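News > Press Releases > Skikico Opens Aftercare Program

FOR IMMEDIATE RELEASE

Skikico Studios Start Free Aftercare Checks for New Tattoos

28 June 2021 - Skikico, which runs seven tattoo studios, is starting a free aftercare check for every client who gets a new tattoo at one of its locations. The check takes place between 5 and 14 days after the appointment and covers healing, skin reactions and any questions about washing, sun or clothing. Clients do not need to book. They can walk in during opening hours and ask at the front desk.

The program was tested for one season at the Favness studio before being offered everywhere. During that time 310 clients came back for a check. Most of them had normal peeling and itching and went home with the same advice they had been given on the day. A smaller group had been using too much ointment, and a few were told to see a doctor.

"People leave the studio with a sheet of paper and a fresh tattoo, and by the next morning the paper is in the car," said Hanne Kuusisto, who manages client care for Skikico. "They look online, they find six different answers, and they try all of them. We would prefer that they come in and show us."

What the check covers

An artist looks at the tattoo in good light and asks how it has been cleaned and what has been put on it. The artist does not touch up the tattoo at this visit. Touch-ups are booked separately, no sooner than six weeks after the first session, once the skin has settled.

Clients are told what normal healing looks like. Some redness and swelling in the first days is expected. Flaking usually starts toward the end of the first week. The color can look dull or cloudy for a while after that. Spreading redness, heat, pus, a fever or pain that gets worse instead of better are signs of possible infection, and anyone with those signs is sent to a doctor or urgent care. Studio staff are not medical workers and do not diagnose or treat.

Large pieces, and tattoos on hands, feet, elbows and knees, may need a second look. These areas bend and rub against clothing and shoes, and they tend to heal more slowly. A second check is also free.

New written instructions

Skikico has rewritten its aftercare sheet to go with the program. The old version ran to four pages. The new one is a single page, printed on both sides, with larger type. It asks clients to:

- wash their hands before touching the tattoo
- clean it with lukewarm water and a mild soap with no scent
- pat it dry with a clean paper towel
- use a thin layer of the recommended ointment for the first days, then a plain lotion
- stay out of pools, lakes, hot tubs and long baths until the skin has closed
- keep it out of direct sun, and use sunscreen only after it has healed
- leave flakes and scabs alone

Clients who leave with an adhesive film dressing get a separate card that says when to take it off and how. The card also says what to do if fluid leaks from the edge of the film or if the skin under it begins to itch or blister. In both cases the film should come off and the skin should be washed.

The wording was checked by Keskinen, a training company that teaches hygiene classes for body art studios. Keskinen also reviewed the way Skikico artists give the instructions out loud at the end of a session. As a result, artists now go over the sheet before the tattoo is started and again when it is finished.

Client survey

Before the program was planned, Skikico sent a short set of questions to past clients and received 1,727 replies. The question that drew the longest answers was about the second week, when the first soreness has passed and the tattoo starts to peel. Many clients wrote that they did not know if they should keep using ointment, switch to lotion or stop altogether. Others asked about going back to the gym, shaving near the tattoo and sleeping on it.

"The gym question comes up every day," Kuusisto said. "Our answer depends on where the tattoo is and what you do there. A forearm piece and a slow walk on the treadmill are fine. A rib piece and a rowing machine should wait."

The answers to the most common questions have been added to the back of the new sheet.
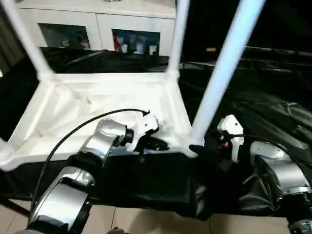
Records and reminders

Each check is noted in the client's file in Pirovix, the booking system already used in all Skikico studios. The note lists the date, the name of the artist and any advice given. Photos are taken only if the client agrees, and they are not used for advertising without a separate signed form.

Clients who gave a phone number at booking will get one text reminder, sent on the fifth day. Those who do not want it can say so at the desk or reply to the message.

Who can use the program

The check is open to anyone tattooed at a Skikico studio from the end of June onward. It can be done at any of the locations, even if the tattoo was made at a different one. Guest artists' clients are included. Cover-ups and reworked older tattoos count as new tattoos.

Piercings are not part of the program. Piercing clients should keep to the follow-up visit they were given at their appointment.

People tattooed elsewhere are asked to contact their own artist first. Skikico staff can hand out a copy of the aftercare sheet to anyone who wants one, and copies are kept at the front desk of every studio.

Cost and hours

There is no charge for the check, and tips are not expected. Walk-in checks are done from opening until one hour before closing. A check takes about ten minutes, and clients may have a short wait if the artists are in the middle of sessions. Loose clothing that leaves the tattoo easy to reach is helpful. Clients are asked not to put on ointment or lotion in the hour before they come in.

About Skikico

Skikico is a privately owned group of tattoo and piercing studios. Its artists work in a range of styles, including fine line, black and gray, lettering and traditional color. All artists complete hygiene training before taking clients and repeat it every year.

Press contact

Hanne Kuusisto, Client Care, Skikico

Interview requests can be left at the front desk of the Favness studio.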